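Chapitre 6
Le ruissellement sur les voies à faible trafic

Objectifs du chapitre
Délimiter le bassin versant intercepté par une voie. Choisir un coefficient de ruissellement et justifier ce choix. Calculer un débit de pointe par la méthode rationnelle. Dimensionner un fossé à section simple. Reconnaître les désordres dus à une évacuation insuffisante.

Prérequis : chapitre 2 (statistique des pluies), chapitre 4 (écoulement à surface libre), annexe B (formule de Manning-Strickler).

6.1 Position du problème

Toute voie tracée en travers d'un versant modifie l'écoulement naturel des eaux. Elle intercepte le ruissellement diffus venu de l'amont, le concentre le long de son bord et le restitue en un petit nombre de points, où le débit est sans rapport avec celui que le terrain recevait auparavant. À cela s'ajoute l'eau tombée sur la plate-forme elle-même, dont la part infiltrée dépend de la nature du revêtement et de son état.

Sur les grands axes, ces questions sont traitées dès l'avant-projet. Sur les voies à faible trafic — chemins d'exploitation, dessertes forestières, routes de hameau — elles le sont souvent après coup, à l'occasion d'une réparation. Le tracé est ancien, l'emprise étroite, les limites de propriété bordées de murs ou de haies. L'ingénieur dispose rarement d'un plan à jour, plus rarement encore d'une mesure de débit.

On distingue dans ce chapitre trois catégories d'eau : les eaux de plate-forme, les eaux de versant et les eaux internes. Les premières se calculent à partir de la seule géométrie de la voie. Les deuxièmes exigent la délimitation d'un bassin. Les troisièmes, qui circulent dans le corps de chaussée et derrière les soutènements, relèvent du drainage et font l'objet du chapitre 7 ; elles ne sont évoquées ici que lorsqu'elles conditionnent le choix d'un exutoire.

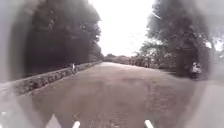 6.2 Le bassin versant routier

Le bassin versant routier est l'ensemble des surfaces dont les eaux parviennent à une section donnée du dispositif d'évacuation. Il se confond avec le bassin topographique seulement lorsque aucun obstacle ne dévie l'écoulement. Un mur continu, un talus, un ancien canal d'irrigation ou même un andain de terre laissé par le curage suffisent à déplacer la limite de plusieurs dizaines de mètres.

La délimitation procède par étapes. On trace d'abord les lignes de crête sur le fond topographique. On reporte ensuite les obstacles linéaires relevés sur le terrain, en notant pour chacun s'il est franchissable par l'eau et en quels points. On fixe enfin la section de contrôle, en général un ouvrage de traversée ou un changement de pente du fossé.

Le bassin de Stulach, qui servira de support à plusieurs calculs, couvre 138 ha d'après la carte. Le relevé de terrain conduit par Salamatu Mahama et Iddrisu Frimpong a montré qu'à la section de contrôle retenue ne parviennent que les eaux de 59 ha, le reste étant détourné vers un vallon voisin par un chemin en remblai. L'emploi de la surface cartographique aurait plus que doublé le débit de projet. L'erreur inverse est également possible, et ses conséquences sont plus graves.

6.3 Coefficient de ruissellement

Le coefficient de ruissellement C est le rapport entre le débit de pointe ruisselé et le débit que donnerait la même pluie sur une surface parfaitement imperméable. Il est compris entre 0 et 1. Il dépend de la couverture du sol, de la pente, de la texture des horizons superficiels et de l'humidité antérieure à l'averse.

Pour la plate-forme, on sépare les surfaces revêtues des surfaces non revêtues. Un enrobé en bon état se voit attribuer une valeur comprise entre 0,85 et 0,95. Une surface en terre et graviers reçoit une valeur plus dispersée : neuve et peu serrée, elle absorbe une part notable de la pluie ; compactée par le passage des véhicules, elle se rapproche d'une surface revêtue. Le technicien prudent retiendra la valeur de l'état compacté, même si la voie vient d'être rechargée.

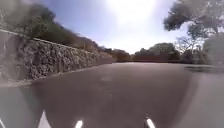

Lorsque le bassin comprend plusieurs types de surface, on calcule un coefficient moyen pondéré par les aires :

C = (C1·A1 + C2·A2 + ... + Cn·An) / (A1 + A2 + ... + An)

Cette pondération suppose que toutes les surfaces contribuent en même temps à la section de contrôle. L'hypothèse est acceptable pour un petit bassin de forme ramassée. Elle devient discutable pour un bassin allongé, où la plate-forme, lisse et proche, a déjà évacué sa pointe quand arrivent les eaux des parties hautes. Il convient alors de calculer séparément le débit de la plate-forme seule, pour une pluie courte et intense, et de retenir la plus forte des deux valeurs.

Remarque. Les tables publiées donnent pour un même couvert des valeurs sensiblement différentes d'un auteur à l'autre. L'usage est de citer la table employée et de s'y tenir pour l'ensemble du projet. Le mélange de deux tables est à proscrire.

6.4 Intensité de pluie et temps de concentration

Le temps de concentration tc est la durée nécessaire à l'eau pour parcourir le trajet hydraulique le plus long jusqu'à la section de contrôle. La méthode rationnelle admet que le débit est maximal pour une averse de durée égale à tc. L'intensité i se lit alors sur la courbe intensité-durée-fréquence de la station de référence, pour la période de retour fixée par le maître d'ouvrage.

Les formules empiriques donnant tc ont toutes été établies sur des bassins particuliers. Pour un versant court à forte pente, certaines conduisent à des durées de quelques minutes, hors du domaine de validité des courbes de pluie. On adopte dans ce cas une borne inférieure, précisée dans la note de calcul.

6.5 Débit de pointe

Le débit de pointe s'écrit :

Q = C·i·A / 360

avec Q en m³/s, i en mm/h et A en ha. Le facteur 360 ne traduit qu'un changement d'unités.

Application. Pour la section de contrôle de Stulach, on prend A = 59 ha, C = 0,30 et i = 40 mm/h. Il vient :

Q = 0,30 × 40 × 59 / 360 = 1,97 m³/s

Ce résultat est arrondi à 2,0 m³/s. Une précision supérieure serait illusoire compte tenu de l'incertitude sur C. À titre de contrôle, Akosua Eshun a repris le calcul avec i = 70 mm/h, valeur correspondant à une période de retour plus longue : le débit atteint 3,4 m³/s. L'ouvrage de traversée doit laisser passer ce second débit sans submersion de la voie, une mise en charge de l'entrée étant tolérée.

6.6 Fossés et caniveaux

Le choix entre fossé en terre, fossé revêtu et caniveau dépend du débit, de la pente longitudinale et de la largeur disponible. Le fossé en terre convient aux pentes modérées. Sa section trapézoïdale se calcule par la formule de Manning-Strickler, puis on vérifie que la vitesse reste inférieure à la vitesse limite d'entraînement du matériau en place.

Si un mur borde la voie du côté amont, le pied du mur ne doit pas servir de fil d'eau sans protection. L'affouillement de la fondation progresse sans signe apparent jusqu'à la rupture. On ménage une banquette entre le parement et le fossé ou, faute de place, on pose un caniveau maçonné solidaire de la première assise. Les barbacanes éventuelles débouchent au-dessus du niveau de l'eau calculé.
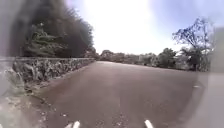
6.7 Désordres caractéristiques

Ravinement longitudinal. L'eau emprunte la trace des roues et s'y maintient. Le défaut tient à un dévers insuffisant ou à un accotement plus haut que la chaussée. Le rechargement sans reprise du profil en travers ne fait que retarder la réapparition des ornières.

Érosion de rive. Le bord du revêtement, privé d'appui, se fissure puis se détache par plaques. On l'observe surtout à l'intérieur des courbes.

Atterrissement. Les matériaux fins se déposent là où la pente du fossé diminue et réduisent la section utile. Benvinda Rocha recommande un curage préalable à la saison humide et un second passage après la première forte averse.

Résurgence en chaussée. Une zone reste humide plusieurs jours après la pluie. L'origine est interne et le fossé n'y peut rien ; on se reportera au chapitre 7.

6.8 Notations employées dans la suite

A : aire du bassin versant routier (ha)
C : coefficient de ruissellement (sans dimension)
i : intensité moyenne de l'averse de durée tc (mm/h)
tc : temps de concentration (min)
Q : débit de pointe à la section de contrôle (m³/s)
K : coefficient de Strickler (m^(1/3)/s)

La section 6.9 établit la relation entre Q et le tirant d'eau pour un fossé trapézoïdal, d'abord en régime uniforme, puis en présence d'un ralentissement à l'aval.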